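Chapter 4
Sound in Enclosed Spaces

4.1 Introduction

Every room changes the sound made inside it. A voice that carries well across a garden may seem muffled in a carpeted study and harsh in a tiled corridor, although the speaker has done nothing differently. The change comes from the surfaces of the room, its size and shape, and the people and furniture within it. This chapter considers how sound behaves once it has been shut in.

When a sound wave meets a wall, part of its energy is reflected, part is absorbed and part passes through to the other side. Hard, heavy surfaces reflect most of what reaches them. Curtains, cushions and porous boards absorb a larger share – particularly at high frequencies – and turn it into a very small amount of heat.
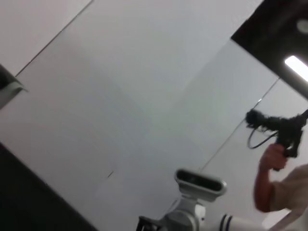 The time taken for a sound to die away is known as the reverberation time. It is defined as the period in which the sound level falls by 60 decibels after the source has stopped. A long reverberation time suits organ music and choral singing. Speech requires a much shorter one, as each syllable must fade before the next arrives.

The case study in Section 4.5 concerns the public hall at Jarndale, which has a volume of 4,000 cubic metres. Hanneke Willems and Afaf Farah measured the hall first with no audience and again during an evening concert in September. Their readings were taken at 17 positions on the main floor, and students will use them to practise the calculations introduced in Section 4.3.

By the end of the chapter, students should be able to:

explain the difference between an echo and reverberation;
calculate the reverberation time of a simple room;
describe the effect of an audience on the sound of a hall;
suggest suitable wall and floor coverings for a given use.

Students who are unsure of the relation between frequency and wavelength should revise Section 2.4 before continuing.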